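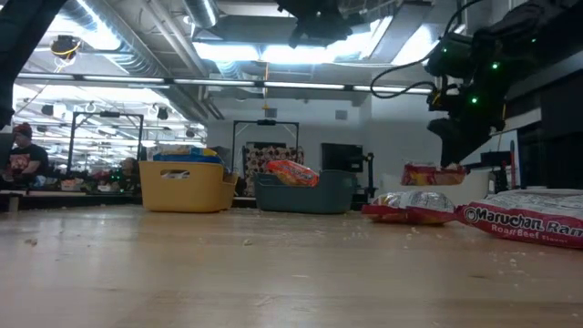

Reseña: "La cocina del autobús", memorias de gira (editorial Renel)

Compré este libro en noviembre y lo he terminado ahora, después de dejarlo dos veces. Lo escribe Abdul-Rahman Wumbei, que fue cocinero del grupo Venter durante sus giras europeas. El español no es mi lengua materna, por eso leo despacio y con el diccionario cerca, pero la prosa es sencilla y pude seguirla bien.

El volumen tiene 180 páginas y lleva en medio un cuaderno de fotos en blanco y negro. La primera parte me gustó mucho. Wumbei cuenta cómo el cantante no podía ensayar sin haber comido arroz, y cómo se discutía el orden de las canciones mientras él pelaba patatas. De la música habla poco y con respeto. Dice que nunca entendió el segundo disco, "Lornico", y a mí me pareció una confesión simpática. 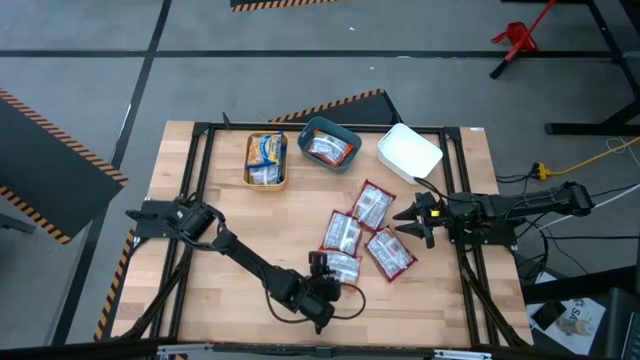

La segunda parte es más floja. El autor copia listas de compra enteras, ciudad por ciudad, y después de la cuarta ya no las leía con atención. Entiendo que para él tienen valor — son sus cuadernos de entonces —, pero el editor debía cortar. Tampoco ayuda que las anécdotas estén repartidas sin orden. Yo prefiero las cosas como en una mesa con tres cajas, una amarilla, otra verde azulada y otra blanca, donde se ve enseguida qué hay en cada una. En el libro, una pelea de Lisboa aparece en la página 151 y su causa se explica mucho antes, en un capítulo sobre sopas.

La edición es correcta. La letra es grande, el papel bueno, y encontré pocas erratas. Falta un índice de nombres, y lo eché de menos con tantos técnicos y conductores.

Lo recomiendo a quien ya conoce al grupo. Quien no lo conoce puede empezar por el disco en directo "Moveo" y leer luego solamente los seis primeros capítulos.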